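Listing Language and Asking Price: What Sellers Say When They Want to Sell Fast
Project report, Intro to Real Estate Markets
Somtochukwu Ogundipe
December 6, 2022

Question

Do home listings with shouty wording (all caps, exclamation marks, "wont last") get price cuts more often than plain ones? My guess going in was yes. A seller in a hurry writes loud, then cuts.

Data

Pulled 800 listings off the Koretti site, all single family homes and condos, all first posted in July. Threw out anything with no description or just a phone number. Also threw out new construction, the builders paste the same paragraph on every lot. Left me with 500. Saved the first asking price and the price at the end of the project. Sold homes kept their last asking price, not the sale price, which I couldn't get.

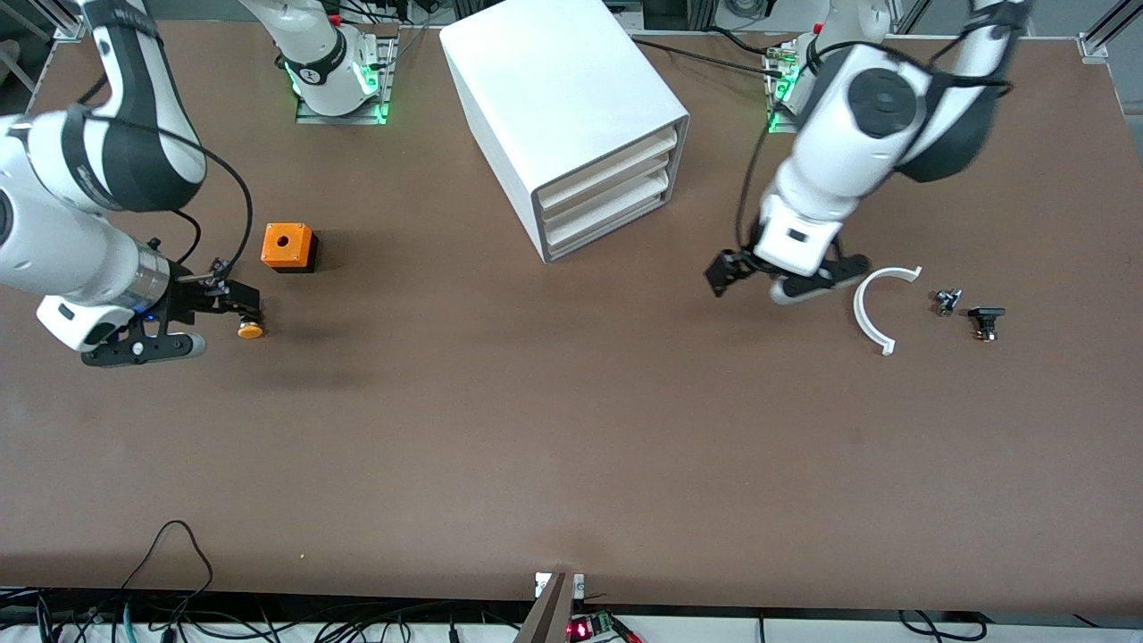
Sorting the listings

Each one went into "loud" or "plain." Loud = 2 or more of these in the text:
- a word in all caps that isn't an abbreviation (HOA, AC dont count)
- an exclamation mark
- a deadline phrase like "act now" or "bring offers today"
- any mention of savings or closing costs

200 came out loud, the rest plain. Borderline ones I read twice. "Motivated seller" was the annoying one. Left it out of the rules in the end, agents on both sides use it.

What I found

Loud listings were cut more often. The gap was clear for condos, small for houses. In the Drallatier neighborhood it went the other way, plain listings got cut more, and I don't have a good reason. Could be one agent. A lot of the plain ones there came from the same office, Mohammadi, and their starting prices looked high next to everyone else.

Closing cost offers were their own thing. Those homes mostly held the asking price. Makes sense, the seller is already giving up money at the table so the price can stay put. Probably should of been a third group.

Problems

One site only. Wording gets edited after a cut and I only saved the text once, so some listings may have gone loud after the price dropped, which wrecks the order I was testing. Also no control for size or age of the home. 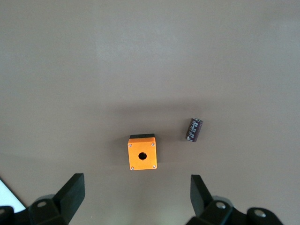 Bram Van Acker read the draft and wrote back that the agent matters more than the wording, and that I should group by office before saying anything about caps or exclamation marks. He also wanted days on market next to every cut.

Fair. Days on market is in the Koretti pages, I just didn't save it. Grouping by office I can still do for the condos, teh houses have too many one-listing agents.

Next steps

Redo the sort with three groups. Save the text every week. Add the Komari subdivision, mostly resale.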